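**旧主机拆解碎碎念(一串,慢慢发)**

1/
二月份最适合窝在家里翻旧东西。前几天把储物间最里面那台老台式机搬了出来,黑色的壳子,沉得我走两步就得歇一下。它陪我写完了毕业论文,后来又给我妈看了好几年连续剧,再后来就一直在角落里垫着一箱毛线。这次想把它收拾干净,能用就继续用,不能用就把零件拆下来分给需要的朋友。想到哪儿写到哪儿,大家随便看看就好~

2/
先说工具。我用的是一套Mitanell的螺丝刀,当年花了79块,刀头带一点磁性,小螺丝掉进机箱缝里的时候真的能救命。另外备了软毛刷、棉签、无纺布、一小瓶异丙醇,还有一个装鸡蛋的空纸盒,专门放螺丝。鸡蛋盒这个办法是Milagros Palacios教我的,每个格子放一个部位的螺丝,盖子上用铅笔写清楚,装回去的时候就不会对着一把长短不一的螺丝发愁。

3/
断电这件事我要啰嗦一下。电源线拔掉以后,再按几秒开机键,把剩下的电放一放,然后才去碰里面的东西。冬天穿毛衣的朋友尤其要注意静电,先摸一摸机箱的裸金属。我那天穿的是一件特别爱起静电的粉色毛衣,碰门把手都噼啪响,后来老老实实换了件棉的,又洗了手,才坐下来动手。

4/
侧板一打开,灰!像一床小棉被!我先拿刷子顺着一个方向扫,再用气吹把角落里的吹出来。吹风扇的时候记得用手指或者棉签把扇叶抵住,别让它跟着疯转。电源我没有拆开,里面的电容断了电也可能还存着电,这个真的不要好奇,外面的格栅刷一刷就够了。清完灰我打了十几个喷嚏,才想起来口罩就放在手边……下次一定戴。

5/
我喜欢把机箱放倒了弄。立着的时候手要横着伸进去,手腕别扭,螺丝也容易往下掉。放倒以后敞开的那一面朝上,就像在看一个抽屉,哪根线从哪儿来、往哪儿去,一眼能看个大概。底下垫一块旧毛巾,外壳不容易刮花。我家那条毛巾是Jaltetti的老款,洗得都发硬了,做这个正合适。

6/
拔线之前先拍照,多拍几张,不同角度都来一张。我第一次装机的时候特别自信,觉得不就几根线嘛,结果前面板那排小针脚让我对着说明书坐到凌晨一点。现在我的习惯是每根线上贴一小条纸胶带,写上“硬盘”“光驱”“前面板灯”之类的字。字丑没关系,自己认得就行。

7/
散热器是我最紧张的部分。老硅脂干了以后会把散热器和处理器粘在一起,硬拽的话,有的处理器会连着从插座里被带出来,想想都心疼。比较稳妥的做法是断电前先开机跑几分钟,让它热一热,关机断电以后,松了固定件再轻轻左右转,感觉到松动了再往上提。提的时候要直上直下,不要斜着撬。我那次转了好半天,手心都是汗,中间还停下来喝了半杯茶给自己壮胆。

8/
硅脂擦起来倒是挺解压的。无纺布蘸一点异丙醇,从外圈往中间擦,脏了就换一面,擦到金属顶盖露出来就好。千万别用湿纸巾,也别拿指甲去抠。插座那边更要小心,不管针脚在处理器上还是在插座里,都娇气得很,布和棉签都不要往插座里伸,袖子也要挽起来,毛线勾到一下就麻烦了。

9/
散热器挪开以后,主板中间的处理器插座就完全露出来了,一圈金属固定框,旁边带着一根压杆,上面是黑色的电源,侧着躺在铝条台面上的机箱,里面的布局看得特别明白。我每次看到绿色的主板都觉得亲切,有点像小时候从楼上往下看的县城,一格一格的。 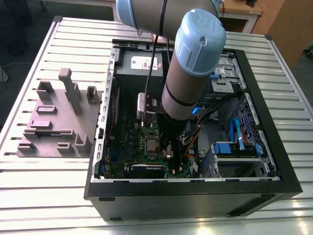
10/
处理器拆下来以后,要不要一直把它放在外面?最好不要,装进防静电盒里,没有盒子就用防静电袋包好,再放进硬一点的小盒子,插座那边也把保护盖扣上。我用的是之前买内存剩下来的吸塑盒,里面垫一小块防静电海绵,盒盖上写好型号和日期,过半年再翻出来也不会一头雾水。

11/
再说说花销。新硅脂25块,一支够用好几回;一条二手内存,在Ibarra那家小铺子里淘的,连邮费大约200块。老板还帮我查了主板支不支持,特别耐心,我多问了好几句他也不嫌烦。朋友推荐过Cirkura的整套升级方案,报价926块,我犹豫了两个晚上还是没买,毕竟这台机器以后也就是看看剧、记记账,花那么多有点舍不得。

12/
装回去的顺序基本就是倒过来走一遍。处理器对准三角标记,轻轻放,不用力按;压杆扣好;硅脂挤一粒黄豆大小;散热器对角上螺丝,每颗先拧几圈,再轮着拧紧,这样受力比较均匀。别忘了把风扇线插回去!我以前就忘过一次,开机没多久机器就叫起来了,吓得我直接把插座开关关了。

13/
拆下来的旧光驱我还留着,虽然家里已经找不出几张光盘了。昨天晚上翻抽屉翻到一张大学同学刻的歌单,盘面上的字都快磨没了,还挺想听听里面到底录了什么。今晚先把光驱的线接上试试,读得出来的话就把歌名抄给大家~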